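# Two arms, one bench, and a long list of conditions

Stijn Van Beek has been selling automation to small workshops long enough to know when a visitor has stopped believing him. He got to that point with me in the first ten minutes, when I asked what the Skanico bench kit does on a bad day.

"It waits," he said. "It stops and it waits for somebody."

The kit is a pair of arms with two-finger grippers, a wrist camera and a software license from a second company, Wundum, that has to be renewed every year. Skanico pitches it at shops too small for a proper robot cell. The brochure promises a first working task in 30 minutes. Van Beek, who handles the kit for the distributor De Bruijn, winced when I read that line back to him.

"With our people in the room, on a part we've seen before, yes. I wouldn't put it on a poster." It is on a poster. I passed it on the way in.

I asked what a first working task meant. Picking up a part and putting it down in the right place, he said, with one arm. Using both arms together is a separate module and a separate day of training. He thinks most buyers will want it in the end, because flat parts are hard to lift off a flat surface and a second arm helps.

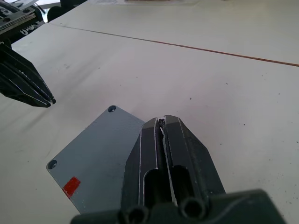 On reliability he was more careful than the brochure, and I give him credit for that. The company's own trial ran 422 cycles on a single part and logged 9 stops. Van Beek calls that a good result. I asked whether anyone had changed the part, the table or the lighting during the trial, and he said no.

"You have to start somewhere," he said. "A customer sees nine stops and thinks it's broken. I see nine stops and think, fine, what were they?"

So what were they? He didn't have the breakdown with him. He offered to send it, and by the time of writing I had received a second copy of the brochure.

The one outside user he was willing to name is Tatbridge, a repair shop that took a kit in March. Its batches rarely go over 100 pieces, which is exactly the sort of work the kit is meant for. It is also the sort of work where a person with a tray and a stool can be finished before the arms have been taught anything. Van Beek didn't argue with that.

"For the first batch, the person wins," he said. "For the fifth one, same part, I'd bet on the arms." And if the fifth batch is a different part? "Then you're teaching again. But faster — you get better at it."

He may be right. My trouble is that the price covers the arms and the first year of software, while the teaching is done on the buyer's time, and a shop of four people feels every hour of it. I asked if De Bruijn would lend a kit for a month with no support, so we could see how far an ordinary shop gets with the manual alone.

Van Beek laughed and said he would have to ask. He hasn't come back to me on that one either.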